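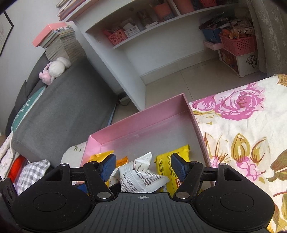

Des sachets de snacks.

Grignotage au bureau : on arrête le distributeur ?
Publié par Apostolos Gavalas — décembre, 9 h 40

apostolos_g
Bonjour à tous. Chez Xenos, le contrat du distributeur se termine et on nous demande notre avis. Le prestataire, Tusby, propose de le renouveler à 798 euros par an. L'autre solution est une étagère en libre-service avec une boîte pour payer. Qui a déjà essayé ?

mireille_compta
On l'a fait. Il manquait toujours de l'argent dans la boîte, une quinzaine d'euros par mois. On a continué quand même, ça restait moins cher que la machine.

StylianiPetridis
Pas d'accord avec l'étagère. Quand les paquets sont sous le nez, on en mange plus. Chez nous ils étaient à côté de l'imprimante et je me servais à chaque impression. Mettez-les dans un placard fermé.

apostolos_g
Le placard, j'y ai pensé, mais il est déjà pris par le café.

lolo38
798 euros pour des chips, c'est du vol. Vedach nous faisait 669, dépannage compris. Demandez un devis avant de signer.

mireille_compta
@lolo38 Vedach ne passe plus dans notre secteur. Et le dépannage compris, il fallait l'attendre deux semaines.

lolo38
Chez nous c'était le lendemain. Ça dépend sûrement du technicien.

StylianiPetridis
Et des fruits ? Une corbeille livrée le matin, ça part avant midi.

vieux_tom
Les bananes oui, les pommes non. Elles finissaient toutes au compost. Pour ma part je garde les sachets salés, surtout les jours où la réunion déborde sur midi.

apostolos_g
Merci. Je vais demander à Tusby de descendre à 700 et proposer l'étagère à l'essai jusqu'au printemps. Pour les fruits, il faut que je voie qui peut livrer.

StylianiPetridis
Alors au moins pas à côté de l'imprimante.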